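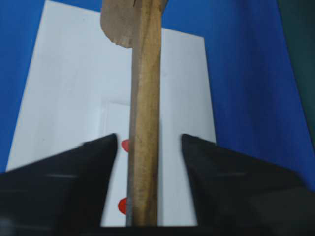 Wooden spatula, long handle, head gone a bit grey.

1/ Sorting the utensil drawer this May and starting with the wood. The handle on this one is still a nice honey colour with a few brown speckles. The head is a lot duller.

2/ I bought it at the Saturday-style market in Lestham, from the Ketilsson stall. They had a crate of them by the till, 2 for the price of one big spoon. The other one went to Sofia Vrettos when she moved to Flatgate.

3/ It's unfinished wood, so it doesn't go in the dishwasher. Hot water, a drop of washing-up liquid, then stood in a jar with the head up. I used to leave mine flat on the drainer and they went furry underneath.

4/ For the greyness I'm trying what Jytte Baldursdóttir does – coarse salt and half a lemon, rinse, dry overnight, then very fine sandpaper. I've got 600 grit in the shed. She goes up to 1000 but I can't see me bothering for something that stirs porridge.

5/ Oil after that. I've a tin of Grolla board oil left over from doing the worktop. Thin coat, leave it an hour, wipe off whatever hasn't soaked in.

6/ Also in the drawer: a rolling pin I never use, a split spoon (binned) and three sets of salad servers. One set is going to the charity shop.

7/ Sanding tomorrow morning if it's dry enough to do it outside – the dust gets everywhere in the kitchen.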